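How to Make Braised Chicken Thighs with Ginger and Scallions

Posted by Noeline Grimshaw
Friday, August 21, 2020

Serves 5. Prep 15 minutes, cooking 62 minutes.

I got this method from Muchen Liao, who cooks it with whole legs. Thighs are easier to find where I live and they fit better in the pan. Use bone-in thighs with the skin on. Boneless ones work but the sauce comes out thin.

What you need

7 bone-in chicken thighs
1 tablespoon neutral oil
A piece of ginger as long as your thumb, sliced
5 scallions, white and green parts kept apart
4 cloves garlic, smashed
1/4 cup rice wine or dry sherry
3 tablespoons soy sauce
1 tablespoon brown sugar
1 1/2 cups chicken stock, low sodium
1 teaspoon cornstarch mixed with 1 tablespoon cold water

Step 1. Dry the chicken

Pat the thighs with paper towels on both sides. Trim any loose flaps of skin. Do not salt them. The soy sauce takes care of that later.

Step 2. Brown the skin

Heat the oil in a wide, heavy pan over medium-high heat. Lay the thighs in skin side down and leave them alone for 8 minutes. If they stick when you lift a corner, give them another minute. Turn them, cook 2 minutes more, and move them to a plate. Pour off all but a spoonful of the fat.

Step 3. Start the sauce

Turn the heat down to medium. Add the ginger, garlic and scallion whites and stir for 2 minutes. Pour in the rice wine and scrape up the brown bits. Let it bubble until nearly gone, then add the soy sauce, sugar and stock.
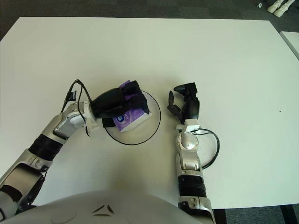

Step 4. Braise

Put the chicken back in, skin side up, with the skin above the liquid. Cover and keep it at a low simmer for 35 minutes. Check once halfway through. If it is boiling hard, turn it down or move the lid a little to one side. The thickest part of each thigh should read at least 175 degrees on a thermometer.

Step 5. Thicken and serve

Take the chicken out and pick out the ginger slices. Bring the sauce up to a boil, stir in the cornstarch mixture and cook until it coats a spoon, 2 to 3 minutes. Return the chicken to the pan for a minute. Cut the scallion greens thin and scatter them over the top. Serve with rice or noodles.

Notes

Regular stock makes this too salty. If that is what you have, use half stock and half water.

Leftovers keep 3 days in the refrigerator. Lift off the fat once it sets and reheat the rest in a covered pan over low heat with a splash of water.

In November I add two carrots, cut in chunks, at the start of Step 4. Potatoes soak up too much of the sauce, so I cook those separately.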